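Flomura Items

README for the item list and sorting notes, September release

Flomura Items is a list of small household and desk things, with notes on where each one goes when a surface gets cleared. It covers cans, jars, tins, desk tools, folders, binders, booklets and magazines, and the baskets, shelves and file organizers they are put into. The list started at Hambridge as a way to keep one set of names for the same objects and grew from there.

The release has 599 rows. Each row is one placement: an item, a starting place, an end place and a short note. There are 63 different items, so most of them turn up in many rows.

What is in the folder

items.csv
One row per item, with its name, a general type, the main color and whether it has a lid.

places.csv
Baskets, shelf levels, organizer slots and the open floor area. A place has a short name and a note on what fits.

placements.csv
The 599 placements. This is the file most people want.

naming.txt
The naming rules, also given below in shorter form.

changes.txt
What was added, merged or dropped since the previous release.

All files are UTF-8, comma separated, with a header row. Empty cells mean not recorded. They do not mean no.

Columns in placements.csv

placement_id: a whole number, not reused after a row is deleted
item: matches the name column in items.csv
from_place: matches places.csv
to_place: matches places.csv
position: upright, on its side, flat or leaning
next_to: the nearest other item at the end, if there was one within a hand's width
note: free text, up to 100 characters

The position column is recorded at the end of the placement only. If you need the starting position, check the note, where it is sometimes given.

Naming rules

Items are named by what they are first and by color second. A can is a can whatever is printed on it. Brand names are left out of the item column even when the label is easy to read, and go in the note if they matter at all.

Can and tin were used for the same things in the first version. Now a can is round and taller than it is wide, or close to it. A tin is flat or oval with a lid that comes off whole. Low round cans with lids are the hard cases. We kept them as cans, and a search for tin will miss them.

Jar is used for glass and plastic alike. We do not record the material of a jar unless it can be told without picking it up. Frosted, clear and colored are recorded under color. Contents are noted as full, partial, empty or unknown, and for frosted jars the value is nearly always unknown.

Folder, binder and booklet are kept apart. A binder has a stiff spine that stands up without help. A folder does not. A booklet is anything thinner than a finger with a printed cover. Magazines are their own type because they get stacked and the others mostly do not.

Loose paper and paper bundles are one type. We tried splitting them and could not agree on where the line was.

Sorting notes

These are the house rules the placements follow. You can ignore them and use your own end places, but then the to_place column will not be much help.

Cans go in a plastic basket. Put the tall ones in first, against the side, and the short ones in the space left over. Do not stack cans inside a basket.

Jars go upright. A jar with a partial fill should not be laid on its side even if the lid looks tight. Jars and cans can share a basket if the jars go in last.

Flat tins can go on a shelf level or on top of other flat things. A tin with a label on the lid is placed label up.

Staplers, tape and other desk tools go in a tray on a shelf. A stapler that is too long for the tray goes beside it, lengthwise.

Folders, binders and booklets go in the file organizer with the spine or the longest edge facing out. Thick ones get a compartment each. Booklets can share. A magazine can be filed too, but the usual place is a stack on top of the wire shelf. A single magazine may stand behind other things on the top level if there is something for it to lean on.

Hanging baskets take light things only. Soft or floppy plastic items go here, and it is fine if they hang over the edge. Rows with something over the edge are marked "over" in the note.

How the rows were written

Rows were entered by hand and read through once more by a second person. Around 300 rows were checked again for this release, mainly the ones with jars and cans, after the can and tin rules changed. The rest have had the one read-through. Spelling in the note column has been left alone.

The from_place column is less reliable than the to_place column. A lot of rows just say floor. In the older rows, floor also covers things that were on a mat or a low board. We have not gone back to fix this.

Known problems

Two items called white container in the first version were really different objects. They are now round white container and square white container, but old placement rows that only said "white container" are all filed under round.

Colors are everyday words. Light blue and pale blue are both used and there is no rule for which is which. The same goes for beige and tan. If you are grouping by color, merge them.

Some labels have text that can only be read in part. Where this was copied into a note it was copied as seen, with no attempt to complete the word. Please do not correct these.

Lidded is yes or no. A jar with the lid resting on it but not closed counts as yes.

The next_to column is empty for everything placed in the file organizer. Neighbors there change each time something is pulled out, and it was not worth keeping up.

Using it

Load items.csv and places.csv first and join placements.csv on the names. Names are case sensitive. Two place names have an accent in them, so check your encoding if the join drops rows.

For a first look, filter to_place by basket and sort by item. That gives a fair idea of how the rows read before you get to the messier ones with paper and magazines.

If you want a smaller set for trying things out, take the rows where type is can or jar and position is upright. They are the cleanest part of the list.

Zullum readers should note that the old import script expects a column called spot. It was renamed to to_place. Either rename it back or update the script.

License and reuse

Free to copy, change and pass on. Keep this file with the rest if you share the folder. If you rename items, please say so in your own copy, so that two lists with the same name do not end up meaning different things.

Corrections are welcome, best as a placement_id and one line on what is wrong. Mail about several rows is easier to handle as a small CSV.
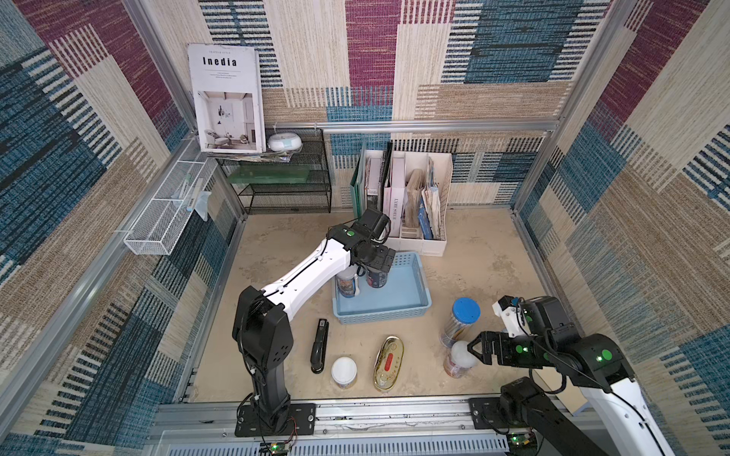
Đoàn

Most of the types in items.csv show up in this one layout. In the light blue basket are two cans, which under the rules is where cans belong. On the floor are a black stapler, a small can with a white lid, an oval tin with a red label on the lid, a clear jar with a blue lid and a frosted white jar. The clear jar would be entered as partial and the frosted one as unknown. The oval tin is the shape the tin rule was written for.

The binder in the file organizer has the partial text "LAME SOFER" and would go into a note exactly like that. "Inedia", on the cover of the magazine standing behind the round container, is entered as a title in the note, with magazine in the item column.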